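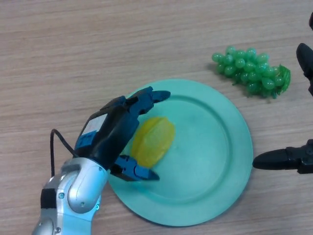
*Left hand, yellow fruit, green plate. Grapes waiting their turn.*

I have been able to pick up a piece of fruit since I was very small. I don't remember learning it, I have no certificate, and until August I'd have said there was nothing much to learn. Then I started spending my afternoons at Dosano, in the unit behind the tyre place in Dondgate, showing a robot how to do it. I am now less sure of my qualifications.

The work goes like this. The robot stands at one side of a table and I stand a few steps behind it with a headset on and a controller in each fist. Its arms do what my arms do, a beat late. The fingers close when I squeeze and open when I let go. Everything gets recorded, the joint angles and the pictures from the head, and at the end of the week the recordings go to Hina Dogar, who feeds them to the learning software and comes back with a face.

One go at the task is called a demonstration, or a demo if you want to sound as if you've been there a while. Fruit off the plate is one task and fruit on to the plate is another, and they mustn't be mixed up in the same folder. I did mix them up in the same folder. The policy trained on that batch would lift the lemon, put it back down, and lift it again, and I'm told it would have gone on doing so until the building was sold.

(I call it the lemon. Yi-chun Poon calls it the star fruit. It has ridges, I'll give her that. In the log it is "yellow", after a short exchange of emails that did neither of us credit.)

We had a target of 158 good demos for the fruit set. By the time I wrote this I had recorded 158 demos, of which 106 were good, and I'd like to tell you where the other ones went.

Some were dropped fruit, and I can live with those. A lot more were what Yi-chun marks as "dithering" in the review sheet. I get the fingers nicely open either side of the thing, one above and one below, and then I stop. I have a think. I can't feel anything through the controllers apart from a buzz that comes on when the motor is working hard, so I'm judging the gap by eye, and my eye is borrowed from a head that isn't where mine is. So I hover. A person watching would call it careful. The software has no idea that I'm being careful. It sees a hand that arrives at a lemon and stays there, and it concludes that this is part of the job. Hina's first trained version reached for the fruit beautifully and then paused over it for as long as I do, like somebody trying to remember why they'd come into the room. I found this hurtful.

The cure, according to Yi-chun, is to decide before you move. She does the whole thing in one sweep: lower finger in along the table, upper finger over the top, squeeze, away. She learned on the old Skultix rig, which had a nasty lag on it and punished any change of mind, and she regards my generation of operators (I am older than her) as spoilt.

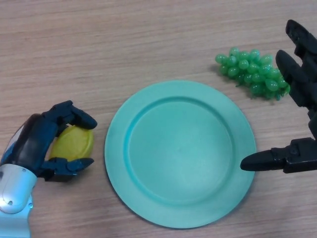 Then there's the question of what to do with the other hand. When I'm picking with the left, my right has no work to do, and at home I'd scratch my nose with it. You can't do that here. Well, you can, once. What you're meant to do is park it, open and still, well clear of whatever the left is up to, and start from the same sort of place each time. Mine wanders. I concentrate on the yellow thing and the right thumb creeps in over the plate by itself, as though it were planning to steal the plate while everyone was looking at the lemon. If I let it happen in enough demos, the robot will pick up the habit along with everything else. Hina says she can spot my recordings without looking at the name, purely from the thumb.

The grapes deserve a paragraph. On a good day they're the easy one, being long and lumpy with plenty to get hold of. The trouble is the shine. All those little green beads throw highlights back at the camera, and the highlights move when the bunch moves, and when an arm goes over they change again. We spent a morning on the lamp and came away with a piece of tape on the floor and a rule that no one touches the lamp. We also turn the bunch a bit between demos so it doesn't always lie the same way. I was very thorough about this in my first week and very poor in my second, which is why there is a version of the policy that can only see grapes if they're pointing at the window.

We keep the plate green and the grapes green on purpose. I asked. The idea is that if it can tell one from the other there, it'll cope in a real kitchen, where people are careless about this sort of thing. I'd have bought a red plate and gone home early.

The last trained version, the one from the 106, was run 100 times on the lemon alone. It got it 56 times. I thought that was dreadful and Hina was delighted, so I've adjusted my expression. Most of the misses were low: the bottom finger coming in too high and nudging the fruit along the table ahead of it. I went back through my own recordings and there I was, doing just that, then backing off and having a second try. The second try works, so I'd been marking them as good. They're now marked as something else, and I am down to rather fewer than 106.

Next up is the Rizvi task, which has two hands passing something between them in mid-air. Yi-chun has shown me a recording of her doing it. It takes her a few seconds. I've practised at home with a satsuma and I can report that I don't know how I do it either.

December 2018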